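Music Business and the Law, Evening Course
Handout for session 8: When the lawyer has two clients
Tutor: Liesl Lehner
Revised August 2018

Good evening, everyone, and welcome back. Last time we went through the management agreement clause by clause, and I promised that this week would be a bit lighter on paperwork. I'm afraid I have only half kept that promise, but there is more of a story in tonight's notes and I hope you'll enjoy reading them on the train home.

Our subject is conflict of interest, and in particular what happens when one lawyer acts for more than one person around the same recording. It comes up in music far more than in most trades. Bands form among friends, the friends share a manager, the manager knows a solicitor, and before very long the solicitor is looking after the singer, the drummer, the manager and quite possibly the little label that put out the first single. Everybody gets on, everybody is saving money, and it can go along like that for years.

The basic idea

A lawyer owes each client loyalty and confidence. Loyalty means doing the best for that client. Confidence means keeping that client's secrets. Trouble begins when doing the best for one client would mean doing worse for another, or when the lawyer knows something from one client that the other would dearly love to be told. You can see how the two duties pull against each other, and how a perfectly decent lawyer can end up unable to keep both.

The rules differ from country to country, so please treat what follows as a general picture. Do look up the code of conduct where you live (those of you working across a border will need to look at both, sorry!).
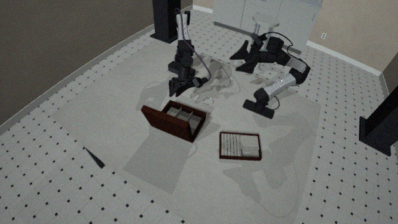
It helps to separate two kinds of conflict. The first is there from the start and anyone can see it: a producer and a singer arguing over who owns the master recording can't share a lawyer, and no sensible lawyer would take them both. The second kind creeps in. Four members of a band want exactly the same thing on the day they sign, and then one of them starts writing all the songs, and the publishing money begins to arrive, and suddenly the question of how it is divided matters a great deal. No one has behaved badly. The interests have simply moved apart, and somebody has to notice.

Our case for the evening: Mellono

I have used this one with several groups now and it always gets people talking. Mellono were a four-piece signed to a small label called Grilitz. Their manager ran a company named Fendum, and Fendum had a solicitor, Steinbach, who had drawn up the management contract and then, because he was there and they liked him, also advised the band on the record deal.

For the first album this worked nicely. The band paid a modest fee, Steinbach knew all the papers, and the contract was signed without a fuss. Under the management agreement Fendum took 20 per cent of gross income. Under the record deal the band received a royalty of 17 per cent, out of which the recording costs had to be repaid first.

The second album did rather better, there was a tour, and the tour is where it went wrong. Twenty per cent of gross meant that Fendum was paid before the van, the crew and the hotels. When the band's bookkeeper had finished adding it all up, the four members had 2213 euros between them for the whole run, and the manager had a good deal more than that. Naturally they rang their solicitor and asked whether they could challenge the commission clause.

Well, you'll have spotted it. The solicitor had written the commission clause, for the other side. Any advice he gave the band against it would be advice against his own client, and his own drafting into the bargain. He also knew from Fendum's files that the manager had agreed a net commission with another act, a fact the band would have loved to hear and which he was not free to tell them.

Steinbach told both sides he would stop acting, and each found somebody new. It cost the band about 8 weeks, a second set of fees, and the goodwill of a manager who had until then been a friend. The commission was renegotiated to a net figure in May of the following year. 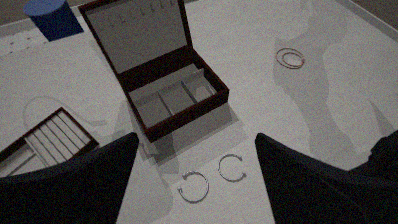

Could the band have signed a paper at the beginning to say they didn't mind?
Often they could, and many codes allow it, provided each client is told plainly what the risk is and agrees in writing, preferably after talking to a separate adviser. The consent covers only what was explained at the time, though, so a fresh dispute usually needs a fresh conversation, and some conflicts are too direct for any consent to cure.

What about court cases?

When a musician is facing a trial, the same worry is taken even more seriously. A judge may ask questions if the defence lawyer has previously acted for a witness or for someone else accused in the same matter. The lawyer might go easy on the former client, or might be tempted to use something learnt in private. Courts can ask the accused whether they understand the difficulty, can appoint an independent lawyer to explain it to them, and in some places can remove the lawyer altogether, even when the client wants to keep them. That last point surprises students every year. We do like to think we may choose our own lawyer, and mostly we may, but the court also has an interest in a trial that won't have to be done all over again.

Reading and preparation

Please read chapter 8 of the course pack, which goes through joint retainers and the wording of consent letters. It is dry in places, so have a biscuit handy.

Then write a page or so on the following. Suppose you are the new solicitor for Mellono's singer, who has written nearly all the songs on the second album. The other three members would like you to act for them as well, and they are lovely people. What would you say to them, and what would you put in the letter?

Bring your page along next time and we'll swap them round in pairs before we start on publishing splits. If you can't come, email it to me and I'll find you a partner.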